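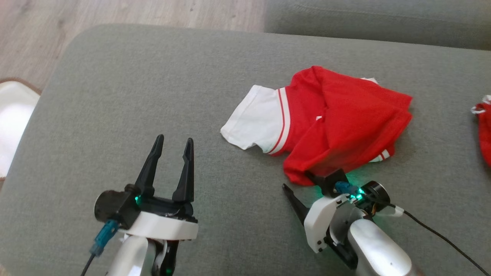 Kultcombe, February

Anybody who has had children in a swim club or a soccer club, or has just had children, will know that the clean wash never goes straight to the drawer. It goes to the sofa first. Ours goes to the big gray and yellow one in the long room at Chauvin, and there it sits until a person with a free hand comes along, and by then someone wants to lie down with a book and the whole lot gets shoved to the other end. I have been meaning to put up a page about the little red and white kit for ages, partly for the grandparents and partly for everyone who wrote in after the last gallery asking about the sofa, so I thought I would do the two together and save myself a job.

The red has held up better than I ever expected. We bought the set from Gromano for 50, which felt like a lot for something that would be outgrown by summer, and it has been through the machine 80 times if it has been through once. The white trim is the part I fuss over. I wash it inside out with a color catcher and I don't leave it sitting in the drum, and so far (touch wood!) no pink.

Now, the yellow. Several of you asked whether we got tired of it, and no, we have not. The back cushions are mustard and the seats are light gray, and I went back and forth between that and an all-gray one for 2 months before my sister told me to please just order something.

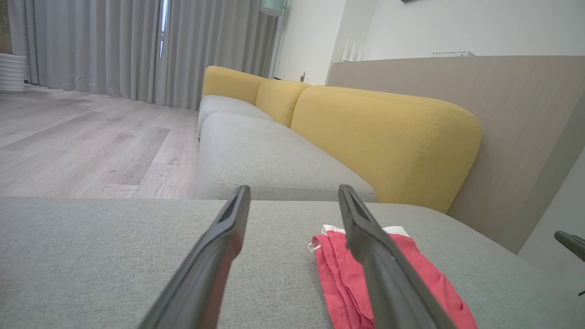
Sigita Kivi wrote to me that she has the same trouble with gray seats and red laundry, and that she will not put anything red down on hers until it is bone dry, after a damp sock left a mark the size of a plum. She got it out in the end with cold water and a drop of dish soap, dabbing and never rubbing, and she would like everyone to know that hot water makes it worse.

I have taken that to heart, Sigita, and the drying rack now gets an extra evening. We have a Brulinik rack, the folding kind, and it holds a good deal more than you would think if you hang the small things by the hem.
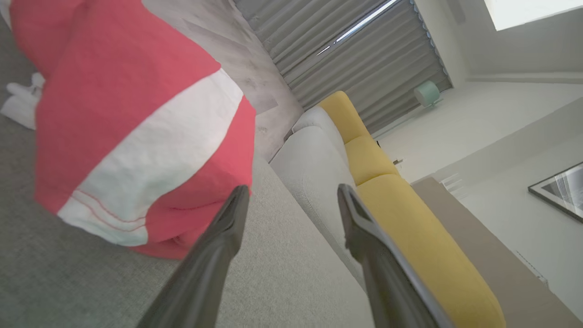 Red, white and a bit of mustard. I do love those two thin lines along the white hem.

The shorts are always the last thing to get folded in our house. Shirts I can do in my sleep, but small shorts with a gathered waist never want to lie flat, so I lay one leg over the other, tuck the waistband in and call it done. If you have a better way, the comments are open and I read all of them, usually with my coffee.

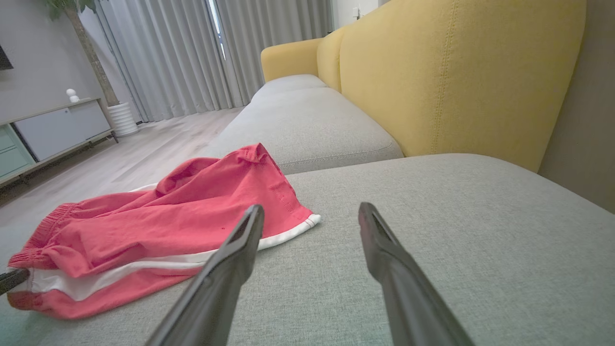 The shorts, still waiting their turn, with the curtains and a little daylight at the far end.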